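Ticket 211: Review cycle stuck in "Calibration" after manager change, reminder emails still going out

Product: Skustar Performance, hosted
Customer: Barkham (HR Operations)
Environment: production, directory sync from Mastgate
Priority: 2
Status: Resolved, monitoring

Reported problem

Customer opened the mid-year review cycle in May for 3,000 employees. After a reorganization in the Bergmann division, 7 review forms will not leave the Calibration stage. The new managers see the forms in their list but the Release button is gray. The old managers no longer see the forms but still receive the daily reminder at 6:00 a.m. Employees on the affected forms see "Your review is being prepared" with no due date.

Customer has already tried: signing out and back in, a second browser, and reassigning one form by hand from the admin page. The manual reassignment saved without an error and changed nothing on the manager's side.

Initial checks

Cycle settings match the template. Calibration is set to close when every rater in the group has submitted. No custom workflow rules on this cycle. Release permission is present on the manager role and works for forms outside Bergmann.

Directory sync log shows the manager change arriving in a single batch. All records were accepted. Manager ID on each employee profile is correct, so the sync itself is not the fault.

Form-level check: the "owner" field on each stuck form has the new manager ID. The "calibration rater" field still has the old one. The stage cannot close because it is waiting for a submission from a person who can no longer open the form.

Attachments

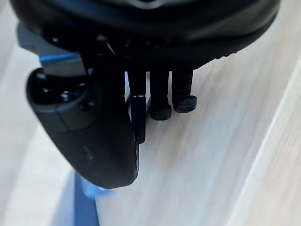
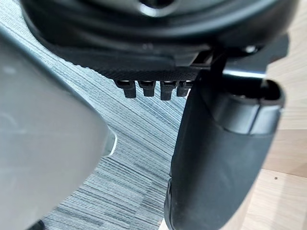
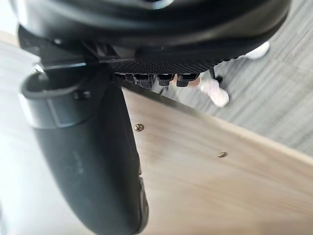

Cause

Owner and rater are stored separately once a form enters Calibration. This is by design, so that a transfer late in the cycle does not remove a rater who has already scored the employee. The cycle option "Update raters on manager change" controls whether the rater follows the owner. It was off. The option is read only when the form enters a stage – turning it on afterward has no effect on forms already there.

Reminders are built from the rater field, which explains the 6:00 a.m. messages to the old managers. The manual reassignment on the admin page writes to the owner field only. The label on that page says "Reassign review" and does not mention this. Passed to the documentation queue.

Fix applied

1. Paused reminders for the cycle.
2. Exported the 7 forms with scores and comments. Customer confirmed receipt of the file.
3. Turned on "Update raters on manager change" in the cycle settings.
4. Moved one form back to Manager Review, saved, and advanced it to Calibration again. Rater field updated. Draft comments were kept. Draft scores were kept. The calibration note was cleared, as expected when a form re-enters the stage.
5. Asked customer to check the test form before going further. New manager confirmed Release was active and released it.
6. Repeated step 4 for the remaining forms. Restored calibration notes from the export.
7. Turned reminders back on.

Do not use bulk "Reset stage" for this. It returns forms to Self Review and the employee has to submit again.

Customer follow-up

Customer asked whether ratings given by the old managers are still visible. Yes, under History on each form, marked with the original rater. They do not count toward the final rating unless the new manager accepts them.

Customer asked whether the same thing will happen at year end. With the option on before launch, the rater will follow the owner at every stage entry. A manager change that arrives while a form is sitting in Calibration will still need the step back and forward. Suggested holding Mastgate manager updates until calibration closes, or running the "Owner/rater mismatch" report each morning while it is open.

Customer asked for an audit record of the stage changes. The log for all affected forms was exported and added to the ticket. Entries made by support carry the user name "svc_support" – these should not be read as manager actions.

Verification

Owner/rater mismatch report: 0 rows.
Reminder queue for the next 6:00 a.m. run: no former Bergmann managers listed.
Employee view on the test form: due date shown, status "Ready for discussion."

Ticket stays in monitoring until the customer closes the cycle. Reopen under the same number if a form shows a gray Release button again, and include the form ID and the manager's login.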